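Letters and plates table gets a longer run at Romholm

11 December 2018

The foam alphabet table at the Romholm play and learning room is staying put until May, organisers have confirmed. It was only meant to fill a gap before the new bookshelves came. Shelves still not here. Table turned out popular, so it stays.

The idea is a simple one. Small foam letters out on a big table, a few round plates alongside, and the letters get sorted on to the plates. By colour, by shape, by the sound they make, vowels on one and the rest elsewhere. No fixed rules and no score. Younger ones tend to go by colour first, older ones want to spell somthing.

Benedito Quintana, who runs the room, said the plates had made the difference. "We had the letters in a tub for ages and they just got tipped out and left. Put a plate down and straight away there's somewhere for things to go."

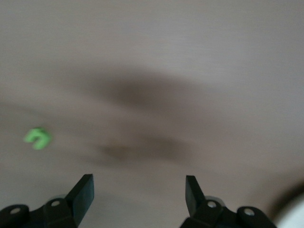 He said the trick was to keep it sparse. A handful of letters at a time and plenty of bare table round them. Tip out the whole box and people stir it about and wander off. The rest are kept on a shelf behind the door and swapped over during the week, so a child who came for the first session may well meet a different set at the next.

The letters came from a surplus box passed on by the Bratu nursery when it moved to its new building. About 400 pieces in all, a lot of them doubles, no instructions, a few chewed. The chewed ones have gone in the bin. Anyone hoping for a full alphabet of each colour will be dissapointed – the box is heavy on vowels and there's a shortage of K. Quintana would be glad of spares if any household has an old set in a cupboard. Foam only please, as the magnetic kind are heavier and get mixed up with the ones on the office fridge.

Money for the room's small extras comes from the Inerden street fair, where the book stall took £394 this year. £100 of that has been put aside for tabletop things: more plates, a wipeable cloth, and tubs with lids that shut properly. The remainder is going on the heating, which has been on the blink again.

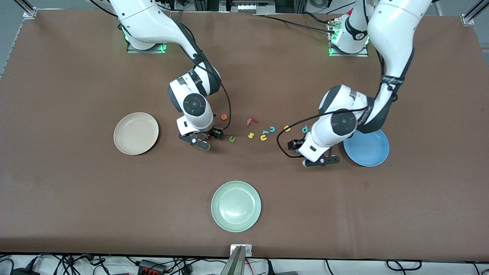
Foam letters and three round plates set out on the brown tabletop.

Parents have asked if any plates will do at home. Yes, says Quintana, as long as they've a bit of a rim to stop the letters sliding off, and the plainer the better. Patterned ones get in the way when the letters are this small. Different colours help if you're sorting by colour but you can manage fine without, use a saucer, use a lid.

There had been talk of moving the table over to Flamness for part of the winter. That's now off. The hall there has the space but no storage, and everything would have to be carried in and out each time. Flamness families are welcome at Romholm as before, the bus stops outside.

Sessions are free, with room for 8 children at the table in one go. Turn up and if it's full there are books and the building blocks in the meantime. Under-fives need an adult with them and small pieces should be kept well away from babies, who will try to eat them.

Next on the list is a numbers set. Nothing bought yet. Offers of foam letters, numbers or unwanted plates can be left in the box inside the front door, labelled "table" so they don't end up with the jumble.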